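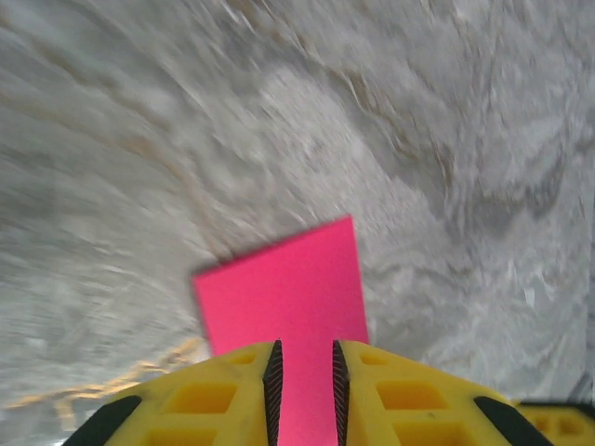 Gripper with pink sheet, Alley cell

Minutes, maintenance meeting, Drodville workshop, March
Start: 15:00

1. Grip pads
The black pads on both yellow fingers were discussed. It was agreed to clean them after every 121 cycles with a damp cloth only. Solvent is not allowed any more. The cycle counter stood at 818 when the meeting began.

2. Finger alignment
The two fingers must meet at the same height. The screws are to be tightened crosswise and checked again after 15 minutes of running. 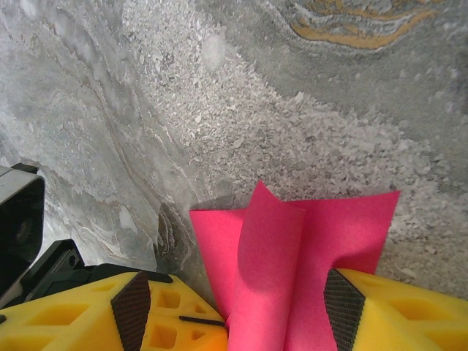 If one finger still sits lower, the bracket has to come off and the shim be changed. Gruso can deliver a new set of shims in 8 days. The order is approved.

3. Closing force
The proposal is to lower the closing force one step for thin sheets and to keep the present value for all other parts. 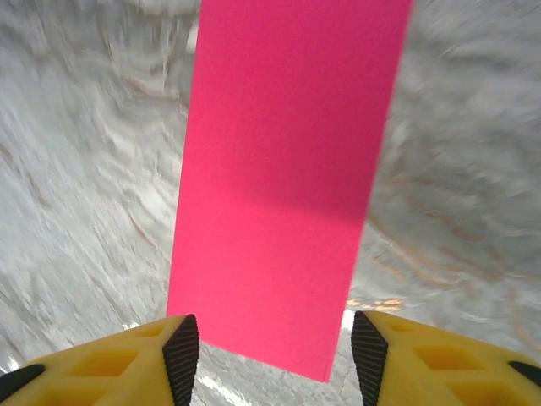

Hjaltadóttir objected that a lower force would only hide worn pads, and asked that the pads be changed first and the force be tested after. This was accepted. The present value stays until the next meeting.

4. Other
The spare fingers go back in the drawer under the controller, with the old shims.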